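Two bottles, one red tray

18th October

I continue with the small robot arm which I am building in the Rastberg workshop. The gripper runs now with the Dewan servo board, and the closing is much softer than in January. My task for this month is simple to say: take a soda bottle from the table and stand it on a tray.

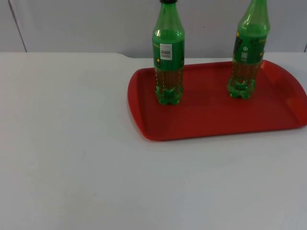

Both bottles on the tray.

I chose bottles with liquid inside on purpose. An empty one is too easy to push away, and a heavier one shows me immediately if the wrist is weak.

The wrist camera gave me more work than the motors. Green plastic is difficult for it, with so many reflections, and my program often takes a bright line for the edge of the bottle. I have now some 212 pictures from close distance, and this is a typical one.

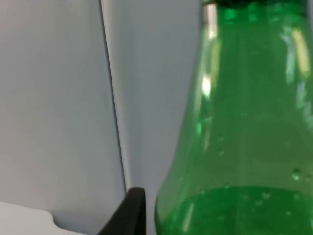

What I changed in the approach

Before, the fingers came directly to the bottle at one speed. Now the arm stops 26 mm before it, looks again and corrects. It costs time, but I prefer it slow. I also begin from farther away, so the camera has the tray and the bottles together in view.
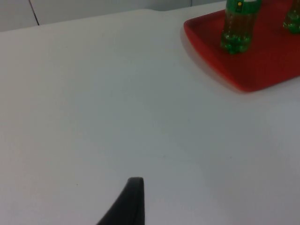 Kirkov wrote under my last post that I should put matte tape on the bottles and forget the reflections. I thank you for this idea, but I want to solve it without tape, at least until winter.

A bottle which lies on the table is still the hard case. The fingers must come from above and then turn the full weight upright.

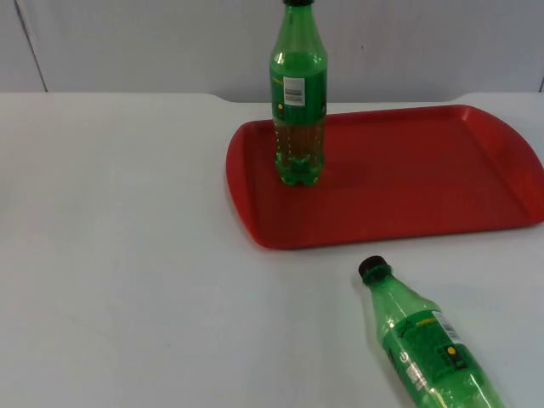 Next steps

Print new finger pads, a little wider. Check the cable at joint 2, it is too tight when the wrist turns.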